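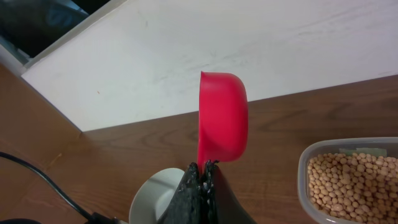

Do I still need to knock in a cricket bat that was sold as "pre-prepared"?

You still should, at least for a couple of hours. The factory or shop treatment gets the surface of the blade started, but the edges and toe are usually soft enough to dent or crack the first time you jam down on a hard new ball. Hand mallet first, then old balls in the nets, then match balls.

Posted in Cricket > Gear and Equipment

umstead_no4
Okay so the short version is up top (a mod pulled it out, thanks) but let me give the whole story, because I've gotten three different opinions from three different teammates and I'm more confused than when I started.

I play for Umstead in the Hernetdale league, second division, nothing fancy. I came to cricket from softball and I've been using a hand-me-down bat that's basically all tape at this point. This winter I finally bought my own, a Tikano English willow, short handle, from the Nnaji shop. I love it. I've been walking around the house with it. The sticker on the back says "pre-prepared, ready to play" and the guy at the counter told me it had already been through a machine.

Then I took it to indoor nets and our captain looked at it and said I'd be crazy to face the bowling machine with it until I'd knocked it in properly. Another guy said that's old-fashioned and modern bats don't need it. Our wicketkeeper said oil it first, like a lot, and leave it overnight. The Tikano already has a clear plastic sheet stuck on the face, so I don't even see how I'd oil it!

So what I'm trying to figure out:

Does "ready to play" mean anything at all?
If I have to knock it in, how long, and how do I know when I'm done?
Oil or no oil with the face sheet already on?

Our first match is in April, so I've got some time but not a ton. I also live in an apartment with thin walls, in case that matters for the mallet thing.

creasewalker
Your captain is right. "Ready to play" means somebody ran it through a knocking-in machine, and those machines do a decent job on the flat middle of the face and not so much on the edges. The edges are where bats die. I've had 4 bats in my time and the only one I lost early was the one I trusted the label on. Big crescent-shaped crack off the outside edge, second match, and the shop wouldn't touch it.

What I'd do with yours:

Get a wooden bat mallet. Not a regular hammer, please. Start gently on the middle of the face, no harder than you'd knock on a door, and work up and down the whole hitting area. Stay off the handle, the splice and the back. After a while you can hit harder, and you build it up bit by bit until you're giving it a real thump.

For the edges, hold the mallet so it strikes at an angle, where the face meets the edge, and you're trying to round that corner over a little. Don't hit square onto the side of the bat, that does nothing a ball would do except maybe a bad inside edge. Same idea at the toe, work the bottom of the face but never whack the very bottom end of the bat.

With a bat that's already been through a machine I'd give it 2 hours of mallet time, broken up over a bunch of evenings. If it was totally raw I'd say 4 or more. Then go get some old, soft leather balls and have a buddy give you underarm throws and gentle catches off the face. If you see seam marks or little dents showing up, go back to the mallet. If the face stays clean, move up to a proper net against the slower bowlers, still with old balls. Newer balls after that.

On the oil: leave it alone. The sheet's already on, so the face is covered. You could put a very light wipe of raw linseed on the exposed wood at the edges and toe, but check the care card first, some makers don't want it. And "a lot, overnight" is how people end up with a heavy, dead plank. Too much oil is worse than none. If you ever do oil a bare bat, it's a thin coat with a rag, lay it flat with the face up, let it soak in, and don't stand it on its toe while it's oily.

As for the apartment, I used to do mine in the car in a parking lot. Back seat, door open, bat across my knees. People stare but whatever.

bigtoe_fc
never knocked in a bat in my life and mine's fine, just use it. we made 228 with it in the first game (well the team did, I got 3)

creasewalker
Replying to bigtoe_fc: glad it's held up, but is yours Kashmir willow? Those tend to be harder out of the wrapper and cheap enough that you don't cry when they go. I wouldn't take the chance on a new English one.

bigtoe_fc
no idea what it is, it was my cousin's

slowleftarm_again
Mostly agree with creasewalker, but I'll add some things I wish I'd known.

Read the warranty before you do anything. When I bought mine the paperwork said damage from a bat that wasn't knocked in wasn't covered, and that was on a bat sold as pre-knocked! So whatever the sticker says on the front, the small print may be saying the opposite. Call the shop and ask them straight out whether they'd cover an edge crack on a "ready to play" bat. You'll learn a lot from how long they take to answer. Also ask if they'll do the edges for you. Plenty of shops will knock a bat in for a fee and if your neighbors are light sleepers it might be money well spent.

Yorkers are the other thing. Even a bat that's been knocked in beautifully can crack at the toe if you dig out a full one with a hard ball, so a toe guard is worth having. Check if yours came with one fitted. Mine didn't, and the glue-on kind was easy enough to put on at the kitchen table.

And don't keep it in the trunk of your car or next to a heater. Willow dries out and gets brittle, and then you can have done everything right with the mallet and it'll still split on you. A closet is fine.

Small surface cracks in the face are normal, by the way. Don't panic when you see the first one. If it's deep, or you can feel the wood moving, take it in.

umstead_no4
This is so helpful, thank you all! I looked and there's no toe guard on mine, so I'll pick one up along with the mallet. Called Nnaji this morning and they said they'd do the edges if I bring it in, but I kind of want to do it myself now. Going to try the parking lot idea after work.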